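Towel robots clear first budget hurdle at Keltiline

Keltiline will go to its capital planning round in April with a request for two towel-folding robots, having spent most of the winter finding out how much a towel-folding robot costs once you have bought everything it stands on.

The hire linen business, which runs its main laundry at Bakusley, has been looking at two-armed machines for the small end of its trade: hand towels, gym towels, the pale green and blue stuff that goes out to swim schools and physiotherapy rooms. Sheets are already handled by a large and bad-tempered ironer that is not up for replacement until the roof is. Small towels are still folded by hand, and the labour line for folding them has gone up in every budget anyone can find. 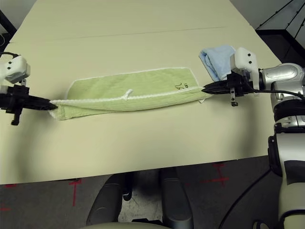

Dhillon
Published July 20, 2024

The request now sitting with the finance office covers a pair of machines, two tables, spare gripper fingers, a service agreement and a line headed "sundries", which on present form will be the largest of the lot by the end of the financial year.

An earlier draft asked for five. That was trimmed after somebody measured the folding room. Each machine needs its own table and clear floor around it, and the room already contains people, trolleys and a pillar. Two fit. A third would fit if the staff agreed to go sideways, and the staff were asked, and did not agree.

The favoured supplier is Vusov, which has quoted for arms, grippers, cameras and the wheeled base as one package. Its quote does not include tables. Nor does it include freight from the port, the electrician, or what the covering letter calls "site readiness", a phrase that has so far cost Keltiline two meetings and a new circuit board in the switch room.

Tables have turned into a subject in their own right. The planning paper gives them a page and a half. They have to be flat and pale enough for the cameras to tell a towel from what it is lying on, and they have to be joined well if they come in sections, as the affordable ones do. One manager wanted to know why a business that owns dozens of tables would need to buy more. The answer, set out in an appendix, is that the tables it owns are all different heights and one of them belongs to the tea room.

The paper also tries to pin down what a robot is expected to do in a shift. Here it becomes careful. The trial load was 1,489 towels, chosen because that was what happened to be in the cages, and the paper declines to turn the result into an hourly rate until the machines have worked with towels of mixed age. New towels are cooperative. Old ones have been through the wash so often that they are no longer rectangles in any sense a surveyor would accept.

Thick pile is treated as a separate problem. A bath sheet that has been folded twice is a fat object, and the paper wants the supplier to say in writing how much fabric the fingers can close on before anyone signs.
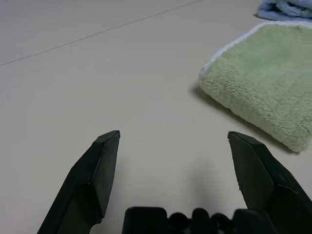

Green towel, blue towel and open gripper on the folding table.

Then there is the matter of money over time. Keltiline usually writes off laundry equipment over a long and hopeful period, on the grounds that a dryer is a drum with a fire next to it and will outlive us all. Finance is not prepared to extend the same courtesy to anything with a software licence. It has asked for the robots to be costed over five years with nothing at the end, and for the annual licence fee to be shown on its own line, where it can be glared at.

Leasing was considered. The lease works out cheaper in the first year and dearer in every year after, and it comes with 38 pages of conditions, including one on lint. Lint is excluded. The paper notes drily that a laundry may find this limiting.

Nobody on the folding bench is to lose hours under the proposal, at least in the version circulated this week. The bench is short-staffed as it stands, and the plan is to put the robots on plain towels and leave people with the items that need judgement: fitted sheets, stained returns, and the bathrobes from the bigger hotels, which have belts. A training allowance has been put in for four people to learn how to load, clear and restart the machines. It was originally two, until somebody pointed out that people take leave.

Spare fingers are in the budget as a consumable. The supplier sells them in pairs and the paper allows for one change a year on each arm, a figure it admits was arrived at by splitting the difference between two guesses. Maintenance wanted more. Finance wanted to know whether they could be printed in the shed.

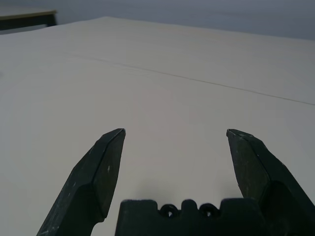 What happens next

The request goes to the planning round in April alongside the roof, a delivery truck and a water recycling system that has been on the list longer than most of the people reading it. Only one large item is normally approved in a year. The roof is favourite, having leaked on the last meeting.

If the robots get up, an order could be placed before winter and the first machine would go into the folding room once the floor has been cleared and the new tables have arrived. The second would follow when the first has got through a full quarter without needing its own meeting. If they do not, the quote lapses and the whole exercise starts again with new prices, although the electrician has already been paid.

Staff at Bakusley can read the full paper on the noticeboard beside the time clock. Comments on the folding room layout should be left in the box underneath. Suggestions about what to name the robots have been received in quantity and no more are needed.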